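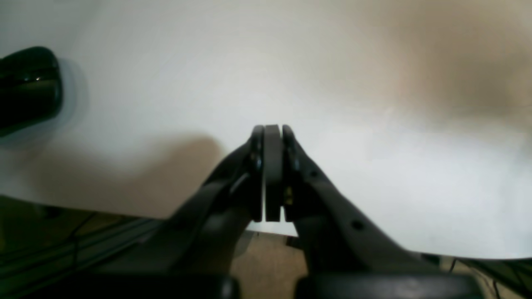
Vol. 4, p. 39

Bench handling, automation of. The transfer of small parts at a work table from human hands to a robot arm with a two-finger gripper. The fingers end in upright pads, and a thin flat part is held on its edge between them, over a white table top.

At the Jorkley works of the firm Carketti, the method was introduced one December on the day shift. Before this, each worker placed up to 2,166 parts in a shift. The robot cell, named Edumari, is planned for 3,348. The jobs were not removed, but their content changed. Workers now fill the trays, check the pads for wear and decide what to do with a part which was refused.

Opinions in the labour force are divided. Older workers report less pain in the wrists and neck. Others say that the day has become quieter and that they speak less with their neighbours. Pay grades were revised after the first year, when tray filling was recognized as skilled work.

See also: Gripper; Shift work; Szénási table.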